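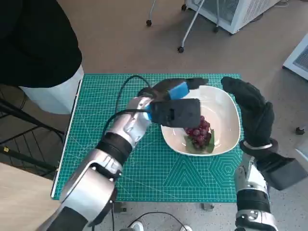
November, late, should be in bed. Writing this fast before I forget the day.

Choir was a mess again. Only 7 altos turned up and Despina had the wrong edition, so her page numbers were off from everybody's and we kept stopping. We got through the Ververidis piece once, start to finish, badly. The middle part still sags. I come in early at bar 91 every single time, I KNOW it's coming and I still do it. Have circled it in red pencil now. Twice.

Vangelis wants us to sing it from memory in Rudport. From memory! Areti just looked at him. I don't think he's serious but he didn't laugh either.

Train tickets. Hortensia booked the group fare, 671 for all of us, cheaper than I feared. I owe her my share plus the coffee money from last time, must not forget. Put it in the blue envelope. Find the blue envelope.

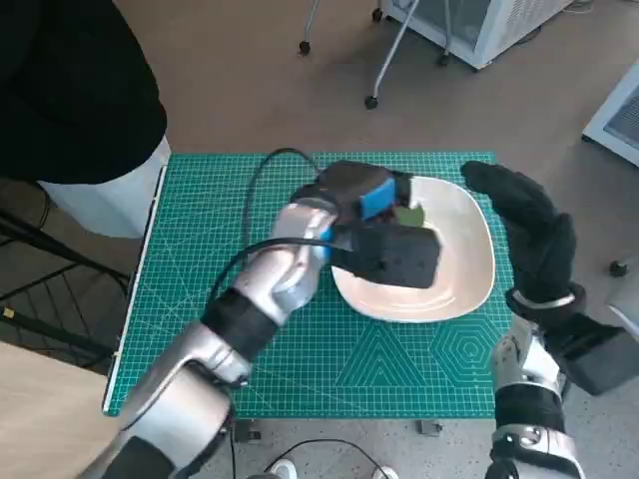 Throat scratchy since lunch. Honey, hot water, no talking in the morning if I can manage it, which I can't, Nayara is calling at 7 about the spare room. She can have it for the winter if she doesn't mind the boxes. I said I'd clear them and I have moved exactly one, into the hall, where I then kicked it. Toe is purple.

Mom's letter came. Two pages on the roof and then one line at the end saying she's started singing again, in the kitchen, with the radio. Read that bit three times. Want to write back propperly, not a card. Maybe on the train.

Still to do: black skirt hem. Lozenges. Ask Areti if we breathe after "river" or carry it over, my copy says one thing and Vangelis says the other. Library book way overdue, teh one on gardens, haven't opened it.

Rain started just now. Left the towels out. Going down to get them, then bed.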